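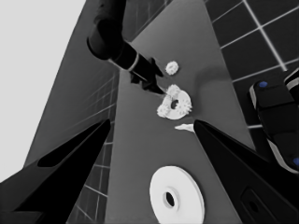

Gear cell, sim, wrist view between the fingers. Ring and three small gears together, fourth gear on its own, large disc nearest. Other arm at the top.

November, notebook of A. Ellis, Kiramer gear cell. Started 07:40.

Purpose today: settle the division of work between the two arms and the bench before the Dodville line changes over. At present the whole sub-assembly is done by hand at bench 5, two people per shift, and Leonora's sheet gives 1396 units for the last full run. Reject causes on that sheet are mostly gears seated with a tooth riding on its neighbour. That is a feel problem at the bench and will be a force-limit problem in the cell.

Layout notes. Parts presented scattered on the table, no tray. Kenneth wants a tray. Ferkiso quoted for one and the lead time takes us past changeover, so loose presentation stays for now. Gears touching the ring are the difficult case: the grip closes on the gear and drags the ring with it. The isolated gear should be taken first where there is one, then work inwards. Ordering rule written into the task file, not yet reviewed.

Thin pointed piece in the view near the right fingertip. Same white as the parts. Not identified. Check the part list for the scene before anyone tunes the picker on it. If it is a bad mesh, remove it. If it is meant to be there, it needs a name and a reject rule.

Wrist view is very wide. The disc looks far larger than it should against the gears, so do not judge sizes by eye from these. Use the model dimensions.

Ran 400 cycles overnight on the previous rule (nearest part first). 19 stopped on grip fault. Have not sorted them by part yet.

Staffing. Meeting with Janelle and Mark Anthony at 10:15. Agreed:
Bench 5 drops to one person per shift once the cell is signed off. The second post moves to final inspection, same grade, same hours.
The remaining bench person clears faults and does the disc by hand until we trust the grip on it.
Fault clearing is to be written down as part of the job, with time allowed. Mark Anthony raised this. On the Aquino cell it was left out and people were doing it on top of their own count.
No individual piece counts at bench 5 during changeover.

Not agreed: who may restart after a stop. Janelle wants the operator to do it. Kenneth wants a setter called each time. My view is operator restart for a grip fault, setter for anything involving contact between the arms. Left open.

Leonora asked whether the bench staff could see the sim before the real cell arrives. Yes. She knows the seating fault better than the model does and I would like her comments on the approach angle. Booked the small room, 14:00.

To do:
Sort the 19 by part and by pose
Rerun with the isolated-first rule, same seed
Part list query (white sliver)
Draft restart note, send to Janelle and Kenneth
Ask Ferkiso for a price on a plain tray without inserts

15:20. Leonora's comment from the session: at the bench they turn the gear slightly as it goes down. The task file has a straight descent. Adding a small rotation at the end of the move, value to be found.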